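Search the archive Search

Re: mesh chairs for the corner office
Sun 9 March
Posted by Marlene Böttcher

Hjaltested wrote:
> I sat in the Kikel at the showroom for 15 minutes and I'm sold. All mesh, back and
> headrest, so you don't get the sweaty shirt thing. They want $185 each if we take two,
> and the fellow told me the mesh won't sag for 14 years. I say we put them in the
> corner office before anyone else grabs the colour we want.

Fifteen minutes isn't a test. I can be comfortable on an upturned bucket for fifteen minutes. Come back to me after a full afternoon of invoices.

I'd also like to know how the fellow arrived at 14 years. Has Grunside even been selling chairs that long? I asked them in December for the warranty in writing and got a brochure, which covers the base and the gas lift for a good long while and the mesh for 90 days. Read into that what you like.

My other doubt is the headrest. If you lean back to read, fine. If you sit up and type, which is most of what we do, it either does nothing or pokes you in the back of the skull. The old Grotine chairs had none and I never heard a complaint about necks, only about the castors.
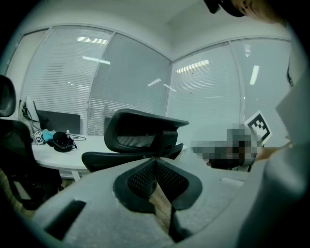
Then there's the room itself. With windows on two sides the trouble in there has always been glare, and a new chair won't fix glare. People shut the blinds, then the ceiling lights bounce off the glass, then they twist sideways to see the screen and blame the seat. I'd move the monitor before I spent a cent.

And a wood floor wants soft castors. Did you ask which kind they come with? The hard ones will chew it up, and we'll be buying mats as well.

I'm not saying no. Ask Grunside to lend us one for two weeks, and let somebody with a bad back and somebody with short legs both have a go. If they won't lend it, that tells me something about the price.

Marlene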